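Search this site
Type and press Enter

9/19/23 – by Widad Zein
1 min read

Progress report to the Curnow Fund: repair library in Onelton

The lending part of the project opened in June, as we planned. Members in Onelton can borrow garden and kitchen items for one week. We now have 50 members, and the items were borrowed 2534 times by their households and by the two schools.

The second site, in Flarnell, is late. The lease was signed, but the electrical check must be repeated before we can open the door to the public. Rami Obeidat is in contact with the landlord – he expects an answer soon. 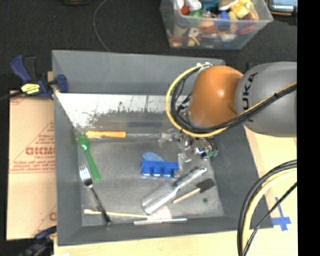
Will the delay in Flarnell change the budget? The rent starts only when the site opens, so the total stays the same.

From the small purchases line we spent 1000 dollars, mostly on shelves and labels. Jad Khasawneh keeps the receipts and can send copies. For the next period we ask to move the unused training money to Flarnell – please confirm this in writing.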